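Messina Parts Labels, release 3

Messina is a table of label texts from storage bins, typed up by hand and checked against the Grolora stock list. It holds 2268 rows in one CSV file, encoded as UTF-8 with a header line. Release 3 is dated Tuesday, May 21, 2019.

Columns

row_id - integer, stable between releases
label_text - the text as printed, spelling mistakes kept
clean_text - the same text after correction
lang - two-letter code
group - one of six part groups, listed in groups.txt

Empty cells mean the value is unknown. Do not read them as zero.

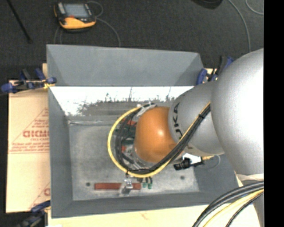 Duplicates were merged on clean_text and lang together, so the same word can appear once per language. In release 2 the merge ignored lang, and 178 rows were lost. They are back under their old row_id values.

Known problems

Units are not uniform. Some labels give thread sizes with a space before the unit and some without - clean_text removes the space, label_text keeps it. Part numbers with leading zeros will be damaged if the file is opened in a spreadsheet with default settings. Import the column as text.

Loading

The Citen reader takes the file as it is. For Claltura, rename group to part_group first, as group is a reserved word there.

Corrections go to Dehua Jia, with the row_id and the proposed text. The next release is planned for June.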